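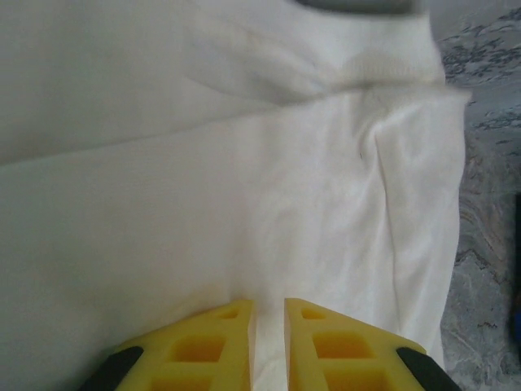 The folding should go to the machine. The people should stay on the payroll.

By Annelies Verschueren

I have worked in the laundry at Heswood for most of my adult life, and for the past year I have shared it with a robot arm. I am asked often enough what I think of it that I would like to write it down once.

Heswood does linen and clothing for guesthouses and care homes. Some is ironed by machine and some is folded by hand, and the hand folding is the part that wears people out. In a normal week we handle 2000 pieces. Sheets and tablecloths go through the flatwork line, which is old and which I trust. The rest is shirts, undershirts, towels, anything with a cuff or a hem that has to be found before the fold can be made. In September, 790 of those pieces in one week were folded by the arm. The other pieces were ours.

The company that makes it, Siltetano, sent a man named Roel Lambrechts to set it up. He was polite and he told us the arm would take over the boring work. I have heard that sentence before, about the flatwork line, and it was partly true then too. What he left out is that the boring work was also when we talked. Ineke Van Dijk and I stood across a table from each other for years with our hands busy and our heads free. I learned about her divorce over pillowcases. Now one of us folds and the other watches the arm, and you can't hold a conversation while watching for a snag.

I don't want to make too much of that. My shoulders are better. Ineke had surgery on her wrist two years ago and would not have lasted another winter on full-time folding. When people who have never done a repetitive job write about the dignity of handwork, I wonder which hands they have in mind.

But the arm did not remove the work so much as change its shape. A soft white cloth has no front or back to a machine until it finds an edge. It picks up, turns, lays down, tries again. A person feels a double layer between finger and thumb and doesn't think about it. The arm has two yellow fingers and has to look. When it gets a piece wrong, somebody has to shake it out and start over, and that somebody has to have noticed. Noticing all day is tiring in a way that doesn't show up as a sore shoulder.
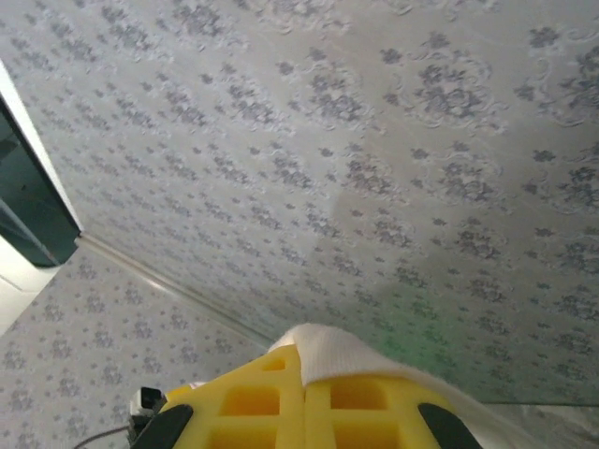 The yellow gripper with a white cloth over it, near the papered ceiling.

My disagreement with management is about what this noticing is called. On the schedule, the person beside the arm is listed as an "attendant," one pay step below "folder." Lieven Brouwer, who runs our shift, says the grade reflects the physical load. I like Lieven and I think he is repeating something he was told. The attendant needs to know everything the folder knows. She has to see that a sleeve is trapped underneath, or that a cloth has a mark on it and should go back to the wash. The only way to learn those things is to have folded for a long time. We are paying less for the same knowledge because the hands are still.

There is a second problem, further off. Everyone who stands beside the arm today learned on the table. Bart Hendriks, the newest of us, came in the spring and has spent most of his hours as an attendant. He is quick and careful. He has also told me that he can't always say why a fold is wrong, only that the screen flagged it. In ten years Bart will be the experienced one. If he never gets his time at the table, I don't know who will teach the person after him.

The Verbruggen laundry in Gindcombe put in the same equipment before we did. A friend there tells me they rotate: two hours at the table, two beside the arm, one grade for everybody. Output dropped for a few weeks and then came back. It is a smaller shop than ours and maybe it was easier there. I would still like us to try it.

I would ask for three things at Heswood. Put the folder and the attendant on the same grade. Give every new hire a fixed number of months on hand folding before they are left with the machine. And when the arm is being adjusted, ask the person who works next to it. Last month Roel spent most of a day on a fault that Ineke had described to me at breakfast. She had not been asked and she had stopped offering.

I am not against the arm. If it were taken out tomorrow I would be sorry, and my shoulders would be sorrier. The savings from it are real, and I have seen the figures on the wall in the break room. What I have not seen is any of that money in the pay of the women who stand next to it. The new grades come up for review this year, and that is where I would start.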